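讲稿备注:家里的东西为什么总是越收越多

(自己看的版本,括号里是提醒自己的话,别念出来)

开场先别急着放片子。等大家坐稳,我先讲我妈那个装塑料袋的塑料袋。讲到“袋子里还有袋子”这里一般会有人笑,笑了就停一下,喝口水。没人笑也没关系,直接往下走。

大家好,我今天不是来教各位扔东西的。扔东西的书已经够多了,我家书架上就有一排,买回来以后书架更满了。我想聊的是东西进门以后的头几分钟:你拎着一个袋子进来,鞋还没换好,手机在响,锅里可能还等着下面条,这时候袋子放哪儿?我自己的答案,十年如一日,是地上。地上真是全家最大的一张桌子,谁都能用,也没有抽屉要拉。
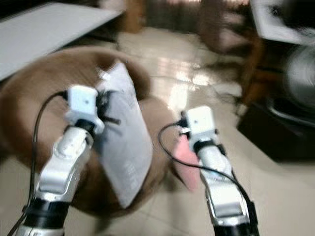

Ridwood 社区学习中心 · 居家生活组

这一段讲“临时”两个字。我去年三月给自己做了个小记录,凡是嘴里说过“先放这儿”的,就贴一张黄色便利贴,写上日期。贴了一个月,我先生受不了了,说家里像在拍卖。最后一共贴了 109 张,很多贴纸自己都掉了,东西还在原地。

(这里可以问一句:有没有人家里的“临时”超过一年的?让大家举手,自己先举。)

我后来跟 Marlene Schwerdtfeger 聊这件事。她以前在 Jesberg 的一家旧货店帮忙,收过很多人家搬家剩下的东西。她跟我说,最常见的一类根本谈不上坏,也谈不上没用,就是当年没人给它找过地方。一个熨斗、一盒扣子、一卷没拆的壁纸,从这个角落挪到那个角落,挪了二十年,最后挪到她柜台上。她讲得很平淡,我听完回家就把门口那堆收了。(收了两天又长出来了,这句看气氛说。)

我现在的办法很土,就是进门的地方留一个空篮子,专门接“还没想好”的东西。篮子满了才处理,不满就不管它。要紧的是篮子别买太大!我第一个买的是 Lirnine 那种带盖的大号箱子,盖子一盖,我整整一个季度没再打开过,里面还有一张过期的干洗单和半包核桃。后来换成敞口的小筐,一眼能看见底,反倒老实了。

再说一个我自己踩过的坑:标签。有一阵子我特别迷标签,买了一台打标签的小机器,晚上不睡觉,给调料瓶打,给电线打,给装标签纸的盒子也打。打完很有成就感,可家里其他人根本不看。我儿子要找电池,还是站在柜子前面喊我。我后来想明白了,标签是写给我自己的情书。真正好用的是东西摆在他们的手顺路能碰到的地方,哪怕旁边一个字都没有。

(讲到这里大概过了一半,看一眼时间。如果慢了,下面租房那段跳过。)

租房的朋友常跟我说:我那地方小,又不能打孔,讲收纳没意义。我自己租了很多年的房,特别懂这个心情。我的体会是,租来的房子更应该先定坐的地方,再定放东西的地方。人坐哪儿,杯子、充电线、遥控器、看了一半的书就会往哪儿聚,你拦也拦不住。所以椅子旁边一定要有个能放东西的平面,矮凳也行,倒过来的木箱也行,别让扶手去当桌子。

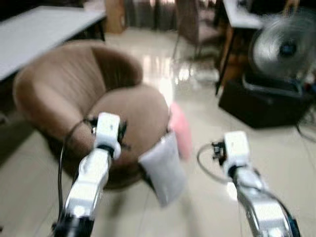
第三部分:座位周围那一圈

这部分我最喜欢讲,因为每家都有。我管它叫“一臂圈”,就是你坐下以后不起身能够到的范围。请大家闭上眼睛想一下自己家里常坐的那个位置,伸手能摸到什么?(停久一点,别怕冷场。)

我上次在 Chin 那边讲,有位老先生说他摸到的是三副老花镜,全是他以为丢了的。全场笑翻,他自己笑得最大声。

一臂圈里的东西,我建议只留每天都会碰的。偶尔用的,比如指甲刀、针线、备用电池,请它们退到要站起来才能拿的地方。听着有点狠,可是站起来那一下很管用,你会问自己是不是真的需要。我的零食就是这么请出去的,效果嘛……见仁见智。

靠垫和毯子要单独说两句,因为它们会繁殖。我家沙发上原来只有 2 个,是买沙发送的。后来朋友送,商场换购,孩子夹娃娃夹回来,冬天加厚的,夏天凉爽的,慢慢地人就没地方坐了,每天晚上的第一件事是把靠垫搬到地上,睡前再搬回去。有一天我搬着搬着突然很生气,我这是在上夜班吗?

Farzana Ekanayake 给过我一个建议,我一直用到现在:软的东西按“谁会抱它”来分。有人抱的留下,放在那个人常坐的一边,掉在地上也随它去。没人抱的,洗干净,套上罩子收起来,换季再拿出来见见面。她家里有个小朋友认定了一个垫子,走到哪儿拖到哪儿,她从来不往回收。我觉得这个心态特别好,家里总得有几样东西是允许乱跑的。 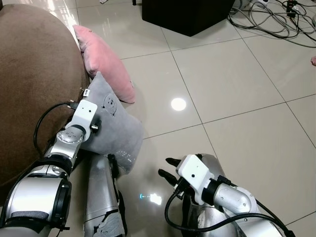

第四部分:回家作业(很小的)

作业只有一个,挑一处地面。别挑整个客厅,就挑一块,门后面也行,沙发边上也行。从今晚开始,这一块什么都不放,坚持到下次见面。其他地方照旧,该堆就堆,我绝不检查。

有人会问为什么是地面。我自己试过从衣柜开始,从书桌开始,都半途而废。衣柜里的战场太大,打到一半天就黑了,床上全是衣服,人没地方睡。地面的好处是快,弯一次腰就见效,第二天早上走过去脚底下会有感觉。

如果家里人往那块地上放东西,先别吵。拿起来,问一句“这个想放哪儿”,他要是答不上来,就进小筐。我用这句话问过我先生很多遍,现在他会反过来问我,语气还一模一样,挺气人的。

预算也讲一下,因为每次都有人来问。入门不用买东西,鞋盒就够了。真要添,先量尺寸再下单,我有个柜子买回来是 152 厘米高,正好把电灯开关挡住一半,到现在开灯还得把手指头伸进缝里。

(提问环节。常见的几个问题先想好:老人舍不得扔怎么办,答先别碰老人的,收自己的;孩子的画怎么留,答让孩子自己挑,挑完装一个夹子;书怎么办,答我也没办法,大家有办法请告诉我。)

散场前提醒大家把椅子推回去,茶水间的杯子麻烦自己冲一下。下次的报名表在门口桌上,笔如果没水了找我要。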